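The soda shelf gets done last, after the rice and the soap. I started at the store on Furnival in August and that's how it was shown to me, so that's how I still do it. Mornings are better, before the delivery from Kerken comes and blocks the aisle.

Each bottle gets wiped with a cloth and goes back with the label facing out. I do the shoulders and the cap first – dust settles there and runs down if you start at the bottom. The cloth should be damp, and I keep 2 of them so one can dry. 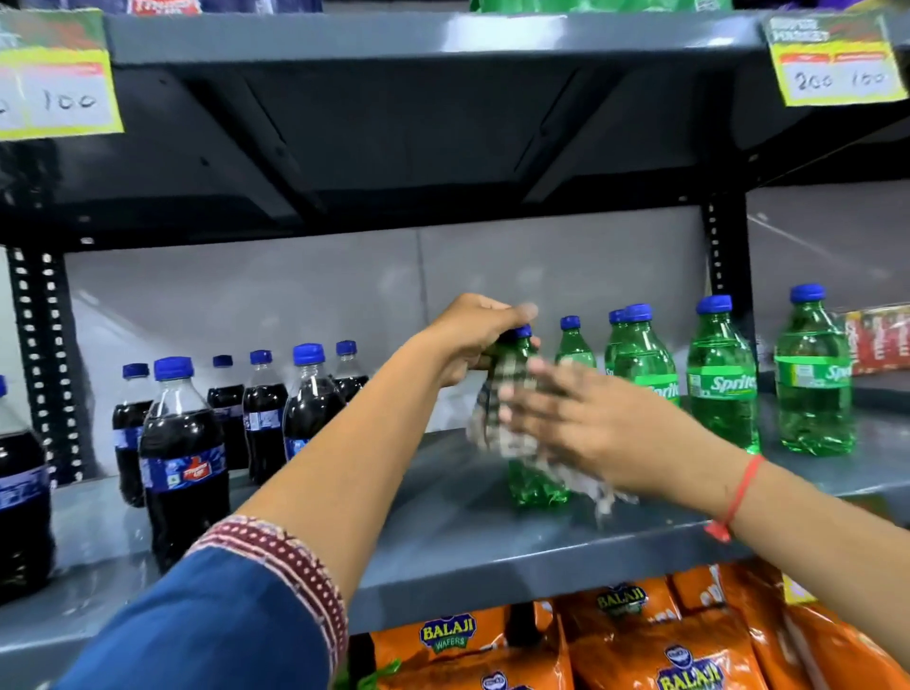 *Wiping down a Sprite, with the dark colas on the left.*

The gray shelves show everything. Once a shelf is clear I go over the metal too, then the lip where the price cards hang. Ours are handwritten in marker, so I keep the damp cloth away from them and use a dry one. I smeared one in my first week and had to go ask what the number was.

The last stock sheet had 106 bottles on it for the soda section, counting the back room. It takes me most of an hour if there are no customers. The chip racks are quicker – a feather duster is enough for those.

Next week I'm moving over to the cooking oil, and I'm going to need more cloths.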